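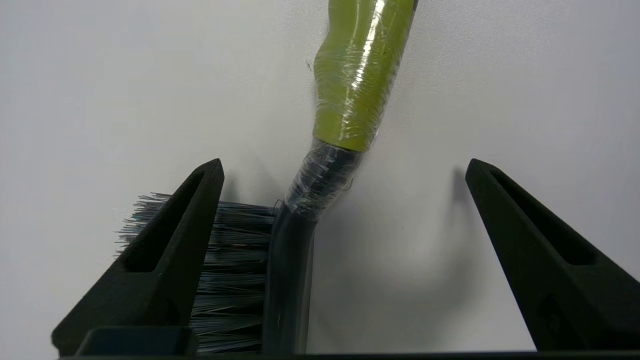 緑と黒のブラシと、左右に開いたCleker用フィンガー

Clekerグリッパーキットで柄の長い日用品をつかむ手順
1月更新|文:Furkidum編集部
シェア 211

Clekerは、卓上アームの手首に取り付ける平行グリッパーのキットです。本体、左右のフィンガー、手首カメラ、設定ソフトのJukitzが一式になっています。このページでは、取り付けが済んだ状態から、ブラシのような不定形の日用品を登録し、つかむ動作を設定するところまでを説明します。アーム側の配線と原点合わせは終わっているものとします。

用意するもの

・Clekerグリッパーキット一式
・Jukitzを入れたPC
・対象物(この手順ではヘアブラシ程度の大きさのもの)
・白または淡い色の平らな台
・六角レンチ(キット付属)

台は無地のものを使ってください。木目や柄のある天板では、Jukitzの輪郭検出が模様の線を拾うことがあります。光沢の強い天板も避けます。照明は真上の一灯より、部屋全体が明るいほうが安定します。

手順1 フィンガーの取り付けを確認する

電源を切り、フィンガーの根元に手をかけて軽く揺すります。がたつきがあれば、取り付けブロックの固定ねじを対角の順に少しずつ締めます。一方だけを先に締め切ると先端の高さがずれます。

左右の先端の高さは、フィンガーを閉じた状態で確認します。ずれが目で見て分かるようなら、いったん両方のねじをゆるめ、先端を台に当ててそろえてから締め直します。

手順2 Jukitzを起動して接続する

アームの電源を入れ、PCとUSBケーブルでつなぎます。Jukitzを起動し、「接続」からポートを選びます。本体との通信に使うTCPポートの初期値は3719です。社内ネットワークで別の機器と重なる場合は、「詳細設定」で変更し、本体側にも同じ値を入れます。

接続が済むと、画面の右下に手首カメラの映像が出ます。映像が出ないときは、手首側のコネクタを抜き差ししてからJukitzを再起動してください。

手順3 開き幅を決める 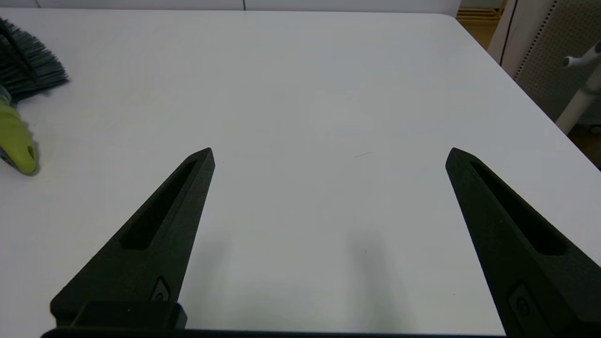
Clekerの開き幅は、対象物の幅ではなく、近づくときの余裕から決めます。まず全開にして、カメラの映像で左右の先端が両方とも見えていることを確かめます。ブラシは、横から見た毛の張り出しが柄よりも大きく、ここを基準にするか柄を基準にするかで設定が変わります。画面の左端に見えている黄緑の柄のように太く丸みのあるものは、柄を基準にしたほうが設定が簡単です。柄の端にある吊り下げ用の穴は、登録時に向きを区別する目印として使えます。

開き幅のスライダーを動かすと、値はすぐに本体へ送られます。フィンガーの近くに手を置いたまま操作しないでください。全開の値を登録したら、次に柄の太さに合わせた「把持幅」を入れます。実測値より少し小さくしておき、最後は把持力で止めるようにします。

手順4 対象物を登録する

対象物を台の中央に置き、「新規登録」を押します。向きを変えながら撮影し、1つの対象物につき最低3方向を保存します。登録できる画像は、対象物ごとに最大1000枚です。枚数を増やすと照合に時間がかかるので、最初は少なめに登録し、認識しにくい向きだけを追加してください。

ブラシを登録するときの注意点をまとめます。

・細い毛先は輪郭が安定しません。登録範囲の枠は、柄と首の部分を中心に取ります。
・透明フィルムが巻かれた品は、しわの部分に細かい反射が出ます。フィルムを付けたまま扱うなら、付けたままの状態で登録します。
・台の上の糸くずや細い線も、感度を上げると検出されます。拭いて取れるものは取り、残るものは「除外領域」に指定します。

手順5 背景を取得する

対象物を台から完全にどけ、フィンガーを全開にして「背景取得」を押します。フィンガーの影も背景の一部として保存されるため、照明を変えたときは取り直しが必要です。台の奥にある壁や家具は認識に使いません。「作業範囲」の線を天板の縁より内側に引いておきます。
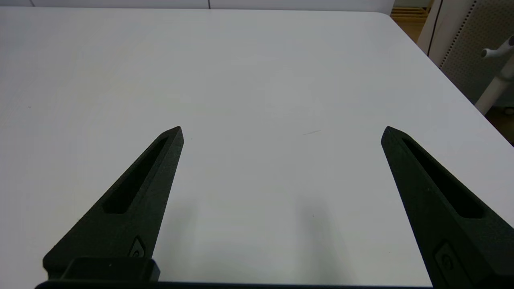 手順6 つかむ動作を試す

対象物を戻し、速度を「低速」にして「試行」を押します。フィンガーが下りる位置を横から見て、先端が台に触れる前に止まることを確認します。触れるようなら、下降の下限を少しずつ上げます。

つかむ位置は柄の中ほどを指定します。毛の部分を挟むと、毛がしなって把持力の読みが安定しません。頭の側が重いブラシは持ち上げたときに傾くことがあるので、その場合は指定位置を首のほうへ寄せてください。

把持力は最小から始めます。滑るときだけ一段ずつ上げ、そのたびに試行を繰り返します。決まった値は「プロファイル保存」で名前を付けて残します。

手順7 別のアームで使う

保存したプロファイルは、Xavierの制御ボックスにも読み込めます。「書き出し」で形式にXavierを選び、USBメモリ経由で移します。開き幅と把持力は引き継がれますが、背景と作業範囲は引き継がれません。移した先で手順5からやり直してください。

うまくいかないとき

片方のフィンガーだけが先に触れる:アームの中心と対象物の中心がずれています。カメラ映像の中央線を柄に合わせ直します。

対象物がないのに検出される:影を拾っている可能性があります。照明を確認し、背景を取り直します。

映像の下側に黒い帯が出る:グリッパーの土台部分が写っているもので、故障ではありません。気になる場合は「表示範囲」で下端を切り詰めます。

フィンガーの表面が汚れたときは、乾いた布で拭きます。溝の中のほこりはエアダスターで飛ばしてください。溶剤は使えません。

コメント 3件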